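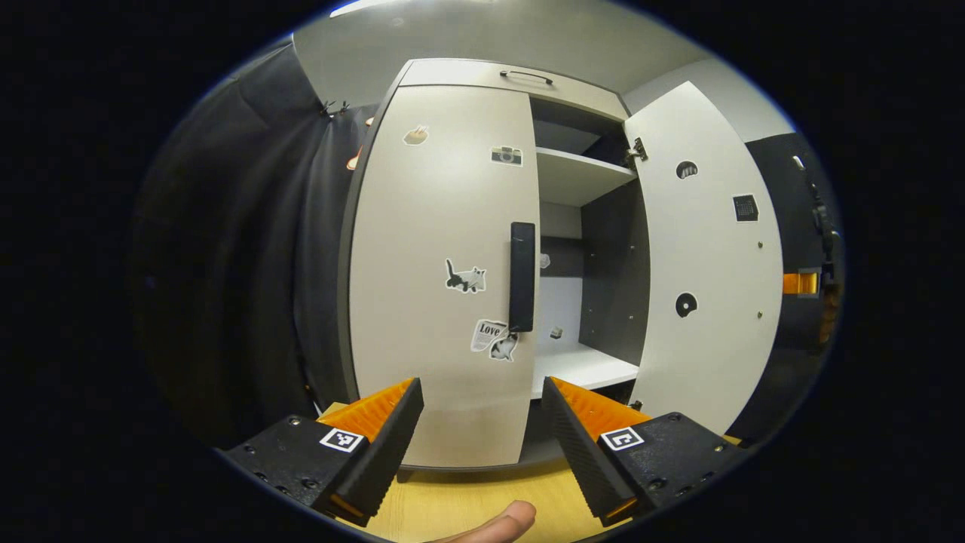

Does a hand-held gripper used to record door and drawer tasks need its own safety check before each session?
Under the revised Prisstead working code, the operator must inspect the tool before the first recording of the day and again after any drop, pad change or marker change.

The code, issued in August, applies to everyone who collects manipulation data at the Prisstead site, whether the gripper is on an arm or held by a person. Earlier versions covered powered arms only. Hand-held tools were left to the judgment of each team, and practice differed from one room to the next.

Chang-ho Ryu, who drafted the section on hand-held tools, said the main concern was consistency between recordings. "If a marker has shifted on a finger, every opening width computed after that is wrong, and you will not find out until someone tries to train on it," Ryu said.

The inspection has four items. Finger pads must be seated along their full length with no lifted edge. Fiducial markers must be flat, clean and free of glare under the lights in use. Fasteners on the fingers must be hand-checked for play. The trigger must return fully when released. A tool that fails any item is tagged and taken out of use until a second person signs it back in.

Furniture is covered for the first time. A cabinet used for door tasks must be secured so that it does not tip or slide with all doors open and the drawer extended. Hinges are to be checked after every 80 open-and-close cycles, and loose screws tightened before work resumes. Stickers and other surface decoration are allowed, provided they are listed in the session record and stay in the same position for the whole session. Moving one starts a new session.

Operators must keep fingers and thumbs behind the guard line on the tool while a door is closing. Continuous recording is limited to 40 minutes, followed by a break of at least 9 minutes. The limit was set after a trial on the Tikness and Lurker tools, in which operators reported wrist strain toward the end of longer runs. Cables must be routed clear of the swing of any door, and curtains used to block background light must be clipped or weighted.

The code also sets rules for discarding data. A recording is rejected if the marker on either finger is out of view for more than 20 consecutive images while the gripper is in contact with a handle. Rejected recordings are kept in a separate folder with the reason noted, and may not be trimmed and resubmitted.

Ha-neul Yeon, who coordinates recording at the Ahn workshop, said the cycle count for hinges would need software support. Teams there now log cycles by hand. Yeon has asked for the count to be taken from the recordings themselves, and a draft of that change is under review.

Existing recordings do not have to be rechecked. Teams that share data outside the site must state which version of the code was in force when it was collected. A briefing for operators will be held on Saturday in the Ahn workshop, and attendance is required for anyone signing tools back into use.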